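**From the allotments, October 2020**

Well, what a year for beans it has been! I know I say something of the sort every autumn, usually while trying to give a carrier bag of them to anyone who stands still, but even by the standards of our site this was a heavy crop, and a good many of you have told me your freezers are full and your families have gone rather quiet at teatime. So I thought I would give over my bit of the newsletter to the question I've been asked more than any other, namely how to save your own seed for next year.

The first thing is to leave it longer than you want to. A runner bean pod that is ready for saving looks dreadful, all brown and papery, and if you give it a shake you should hear the beans knocking about inside. If the weather turns before you get to that stage (and it very often does, the forecast for the coming week is nothing to cheer about), cut the whole stem near the ground and hang it upside down somewhere airy. I use the back porch, which means that we all come and go sideways until the middle of November.

Once they're dry, shell them on to a tray and be a little bit ruthless. Anything wrinkled, split or with a tiny round hole in it goes on the heap. Keep the fat glossy ones from your best plants, even if it means you end up with only a cupful, as a cupful is plenty for most of us and you can always swap. After that they want 2 more weeks on the tray, turned over whenever you happen to be passing, and then into paper envelopes with the name and the year written on before you lick the flap. I have a drawer of mystery envelopes at home from the years when I was sure I would remember.
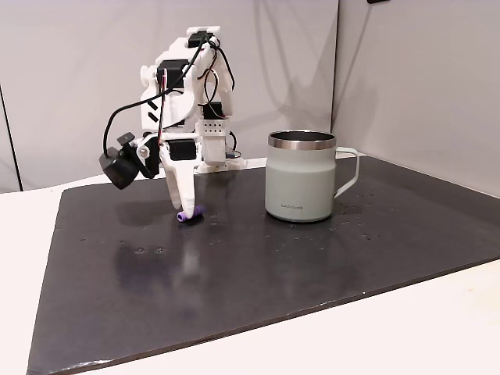
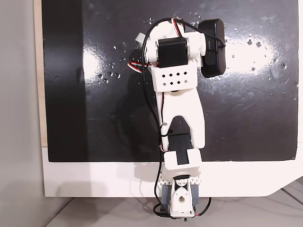

Zübeyde Saraç wrote to me after the last issue to say that she never bothers with envelopes at all and keeps hers in old jam jars with a spoonful of dry rice at the bottom, and that her climbing French beans from 7 years ago still came up this May, "not every one, but enough to be getting on with". She also thinks I am too fussy about wrinkles. I have promised to try a jar alongside my envelopes this winter and we shall see who has the better row!

A word on crossing, while I'm on the subject. French beans mostly keep themselves to themselves, so you can save those without much worry, but runners are visited by every bumblebee in the parish, and if your neighbour grows a white-flowered sort next to your red you may get a bit of both. I rather like the surprise, myself. If you don't, have a chat over the fence in the spring and agree on one kind between you.

Squash is another matter altogether and I'd leave it alone unless you have a lot of room. I once grew 500 grams' worth of a very bitter something from a saved courgette seed, spat out the first mouthful and pulled up the plant. Please do the same if you ever meet one, bitter courgettes can make you properly poorly.

Spare seed can go in the biscuit tin on the shelf in the shop hut, named if possible, and do help yourselves to anything in there. There are already some broad beans, a good lot of sweet peas and a twist of paper marked "purple, tall", so take that one if you're feeling adventurous. Garlic should be in by the end of the month if your ground isn't too claggy.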